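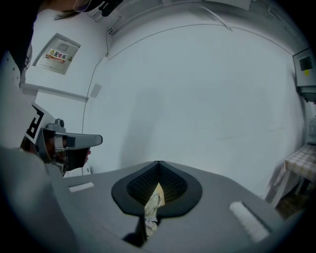 Paper and Textiles, Week 7
Handout: sorting waste paper and cloth

Reading for this session: the Korero notes, first section only.

Paper is made of plant fibres. Each time it is pulped again the fibres get shorter, so new fibre has to be added to keep the sheet strong. Creased paper can still be pulped. Greasy paper can't – fat stays in the pulp and leaves spots.

Cloth goes a different way. Clean cotton is cut into wipers or torn back into fibre. Mixed cloth is harder, as cotton and polyester must be parted first.

Terms to know
Furnish: the mix of fibres fed to the paper machine
Broke: paper thrown out at the mill and pulped again
Shoddy: yarn or cloth made from torn-up wool

For the seminar
Compare the Prikier and Dretari sorting sheets handed out in February. Which one puts tissue with paper, and on what grounds? Write up to 200 words and bring a printed copy – email is fine if you are away.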